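Speaker notes: Phone battery replacement in small repair shops
March 2, 2018

Slide 1. Title
Wait for people to sit. Say the talk is for shop owners and for anyone who sells used handsets. Slides will be on the site afterward, so no need to copy the tables.

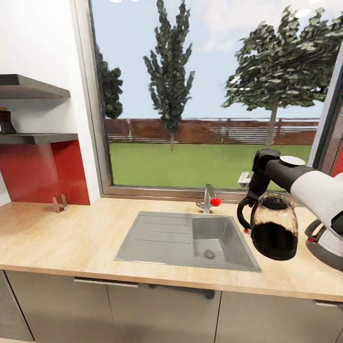
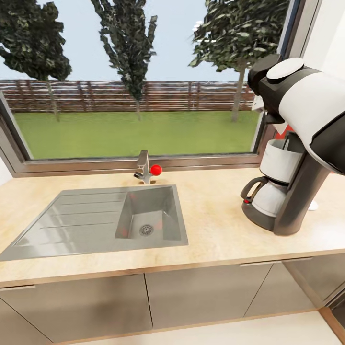

Carafe and coffee maker, kitchen counter.

Slide 2. What I want to cover
First, why battery jobs have gone up so much this winter. Then how we test a battery before we quote, how we buy parts, and what we tell the customer at the counter. Questions at the end, but stop me if a word is unclear.

Say early on that the numbers come from one shop's records. We run Pumar, a repair counter with a small resale shelf. Other shops will see different phones and different prices.

Slide 3. The background
Most people in the room know the story by now. Owners read over the winter that an old battery can make a phone slow, and many of them had been planning to buy a new phone. A good share of them came in and asked for a battery.

Our count for last year was 3397 repair tickets of all kinds. Screens were still the largest group. Battery tickets passed charging port tickets for the first time in December and have stayed ahead.

Do not spend time on who was right or wrong in the news. People will ask. Say that it has been covered well elsewhere and go on.

Slide 4. What customers say is wrong
Read the list from the slide.
Phone shuts off at 20 percent.
Phone is slow to open the camera.
Phone gets warm in a pocket.
Phone lasts until lunch.
Phone shuts off outside in the cold.

The first and the last are usually the battery. Slow camera can be the battery, but it can also be full storage. Warm in a pocket is often one app that will not stop. "Lasts until lunch" needs a longer talk, and sometimes the person has simply started using the phone twice as much.

Slide 5. Testing before a quote
We used to quote by age of the phone and skip the test. We were wrong often enough that we stopped.

What we do now takes four steps:
Read the cycle count and the full charge capacity with the desk tool.
Look at the back and the screen edge for swelling.
Check storage and the battery usage list with the owner standing there.
Run a load test with the screen at full brightness.

If the capacity reads fine and the load test is fine, we do not sell the battery. We lose the sale that day. About storage: clearing old video has fixed more "bad batteries" than I would like to admit.

(If someone asks about the tool, we use the Nakero desk tester. It is slow to start and the cable is too short, but the readings match from one day to the next. It does not read every Android model, and for those we go by the load test alone.)

Slide 6. Swollen batteries
Slow down on this slide.

If the screen is lifting, the phone does not go back to the customer with the same battery in it unless they insist, and then they sign for it. We do not charge it on the bench. We do not press the screen back down to "see if it holds." New staff do this without thinking, so tell them on the first day.

Removed cells go in the metal bin with sand, lid on, away from the heat gun. Pickup is once a month. Ask your local waste office what they accept before you collect a boxful, as the rules are different from county to county.

Slide 7. Buying parts
The hard part of the business right now. Lead times went from days to weeks in January, and the price moved more than once while an order was open.

We tested 173 replacement cells from two suppliers, Flusance and Pons. Each one was measured at arrival, before it went into a phone. Show the table and let people read it for a moment.

Points to say out loud:
Both suppliers had good lots and poor lots. The lot matters more than the name on the box.
A printed capacity above the original figure is a warning sign. We send those back.
A new cell with a high cycle count is a used cell with a new label.
Adhesive strips were missing from several Pons packs. Keep your own supply.

We now hold back payment on part of each order until the lot is measured. Flusance agreed to this at once. Pons took longer, and the terms are a bit different. I will not go into prices, so please don't press me on that one.

Slide 8. Android and the glass back problem
Short slide. Phones with a removable cover are nearly gone. Most of the newer Android models we see have glass on the back, and the battery is under it. The job takes longer and the glass can crack.

Our rule is to say the risk first and the price second. We write "back glass may break" on the ticket, and the customer puts initials next to it. If it breaks, we replace it at part cost. We have had one real argument over this since we started doing it, down from several a month.

Water resistance: we replace the seal, but we do not promise the phone is sealed as it was from the factory. Put that in writing too.

Slide 9. At the counter
What we say, more or less word for word:
"The battery holds this much of what it held when it was new. A new one will bring the running time back. It will not make the phone newer than it is."

That last part saves trouble. People expect a three-year-old phone to feel like the one in the store window.

Ask for a backup before every job. If they have no backup, offer to make one at the counter. Ask for the passcode only if the test needs it, and let the owner type it.

Slide 10. Used handsets
For the resellers. Since January, buyers ask about the battery before they ask about scratches. We print the capacity reading on the shelf card. Phones with a fresh battery leave the shelf sooner, and the higher price covers the part. On the cheapest models it does not, and we sell those as they are, with the reading shown.

Slide 11. What we are still working on
The cell test goes on through April. I would like to have readings on the same cells after months of use, and for that we need customers to come back, so we offer a free check. Few have taken it so far.

If your shop keeps readings like these and is willing to compare, leave a card at the desk by the door.

Slide 12. Questions
Have the table from slide 7 ready to bring back up. Likely questions: warranty length (ours is 90 days on the part), mail-in jobs (we stopped taking them, shipping rules on loose cells), and whether to stock up now. My answer on stock is no. Cells age on the shelf as well.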